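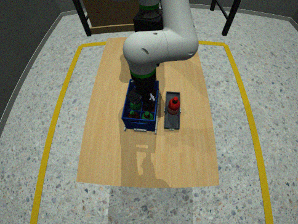

About Coven

Posted in November by Priit Butkienė

Welcome, and thank you for wanting to know a little more about us. Coven is a small company that helps bottlers, breweries and juice makers hand the crate work over to a robot arm. We sell one thing, the Stalley cell, and we have spent a good many years getting to know it inside and out. It moves bottles between a crate and a tray, one at a time, all shift long, and it fits in a space most of our customers were using to park a pallet jack.

I started the company after eleven seasons on the packing floor at Tomden, where I lifted more glass than I care to remember (my shoulders still remember it for me!). We were a mid-sized plant with lots of short runs, and every automation salesman who came through the door wanted to sell us a line built for somebody ten times our size. So Coven began with the kind of customer I used to be – a few products, mixed crates, and a crew that would be glad to do something else with their afternoons.

Before we quote you a price, we build your job in simulation. You send us the measurements of your crates and bottles along with a rough floor plan, and we set up the table, the arm and the fixtures on screen and run it until we are happy with the reach and the grip. Then we sit down with you and go through it together, and people nearly always bring up something we hadn't thought of, like a door that swings the wrong way or a crate that has changed suppliers. Changing it at that stage costs you nothing but a second cup of coffee.
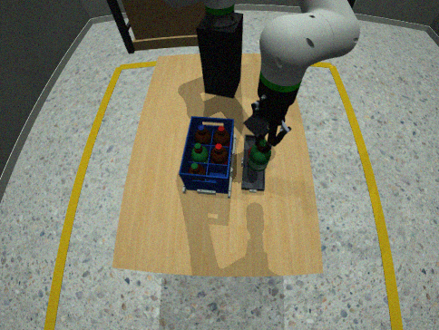

The Stalley cell in simulation, with a green bottle at the tray and five more in the crate.

Our longest-running customer is Gbeho, a family soda maker who took a chance on our very first cell and has since put in two more. Between them those three cells handle roughly 3730 bottles on a normal day. We have 78 cells out in the world now, and I have stood next to every one of them on its first morning.

The basic service, with the simulation study and a written layout, is $2250, and we take that off the bill if you go on to buy a cell. Training for your crew is included, and so is a phone number that rings at a real desk from seven in the morning.

If you are in the neighborhood, please stop by the workshop and say hello. We are happy to show you a crate job running on the big screen, and you are welcome to bring a few of your own bottles along for us to measure.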